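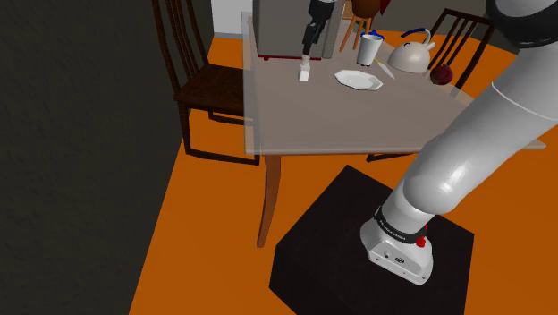 ## Chapter 4: Rivers That Change Their Minds

Stand on the bridge at Forkau on a Friday morning and watch the water for a while. It looks settled, as if it has always run between those two banks. But walk 40 paces into the meadow on the east side and you'll find a long, curved dip full of reeds. That dip is the old river! The Forkau used to flow right there, and it left its shape behind in the grass.

Rivers wander, and this chapter is all about how they do it. Water on the outside of a bend moves faster than water on the inside. The fast water cuts into the bank, the slow water drops its sand and mud, and so the bend grows wider and wider. A big, looping bend is called a **meander**. Sometimes two bends creep so close together that a flood breaks through the thin neck of land between them. The river takes the shortcut, and the old loop is left as a curved pond — an **oxbow lake**.

Fatima Botha grew up near one of these ponds, outside Tamevham, and later came back to map it. Her first survey line was 379 meters long and crossed the pond, a potato field and a very muddy ditch. Under the potatoes she found river gravel, smooth and round, from a channel that no map had ever shown. We will use her notes in Section 4.2, where you'll draw a cross section of your own.

Before you start, you'll want to be comfortable with contour lines (Chapter 2) and with the way moving water sorts sand from gravel (Chapter 3). If the sorting part feels hazy, go back and try the jar experiment again. It's quick, and it's fun to watch the layers form.

**Words to look for:** meander, cut bank, point bar, floodplain, oxbow lake

### 4.1 Where the Fast Water Goes

Drop a stick into a stream just above a bend and follow it with your eyes.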